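Small Jobs, Done Properly: cleaning routines in a shared house
Project report, Household Studies, second year
Henryk Nowicki and Stanisława Kołodziej
Tutor: Archie Imrie
Handed in June 24, 2020

Why we picked it

We both live in shared houses in Skorkville and we both had the same row in our first term, the one over whose turn it is to do the bathroom. So when Mr Imrie asked for a project on everyday work, we knew straight away what we wanted! Our question was simple: which jobs get left, and what makes somebody finally do them?

We expected the answer to be the big jobs (ovens, windows, the back yard). We were wrong, and finding that out was the best part of the whole project.

What we did

Through May we kept a diary of cleaning in one house on Pickering Road. Everybody who lived there wrote down each job as they did it, with the time it took and a mark for how much they minded. By the end we had 175 entries, which is far more than we had hoped for. We typed them up and sorted them into wiping, floors, washing up, rubbish, drains and "bits". The last one was Stanisława's idea and covers anything tiny that lands on a table and stays there -- crumbs, grains, wrappers, the ends of things.

We also talked to Pascal Schwerdtfeger, who used to clean holiday flats, and he was brilliant. He works from the top of a room to the bottom and leaves the floor drain until last, and he told us he can judge a flat by lifting one drain cover.

What we found

Wiping was the most common job, with 88 entries. People hardly minded it and most of them did it while waiting for the kettle. Drains had only six entries in the whole month, and they got the worst marks of anything. Three people said they would sooner wash the stairs. We loved this result, as the drain job took under 20 minutes every time and the stairs took much longer.

Bits were more interesting than we thought they would be. Very small things spread out over a pale table are easy to miss from a chair and very easy to see when you stand over them. Several diary entries say something like "sat down, fine, got up, not fine". We tried a damp cloth, a dry cloth and the edge of a postcard, and the postcard won by miles for anything round that rolls.

For drains we agree with Pascal. Take the hair off the cover first, by hand or with a bit of paper, and only then bring out water. Rinsing first just pushes everything further down, and it took Henryk two goes to believe it.

What we would change

One house is not many. We would like to run the diary again in a house with carpets, and give people a proper form, as some of the handwriting took us a whole evening. We would also ask about smells, which came up again and again and which we had no column for.

Bits and drains

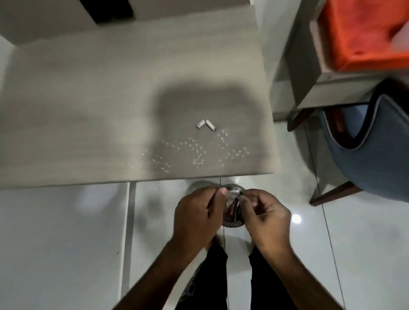
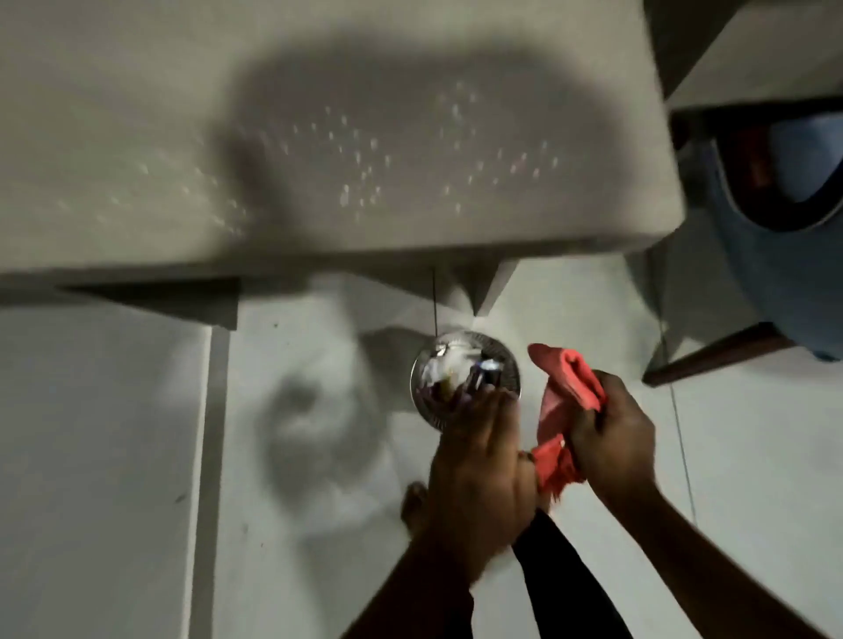

Fig. 1: small white granules scattered on the grey table. Fig. 2: the floor drain below the basin, with hair caught in the middle of the cover and a cleaning cloth in hand.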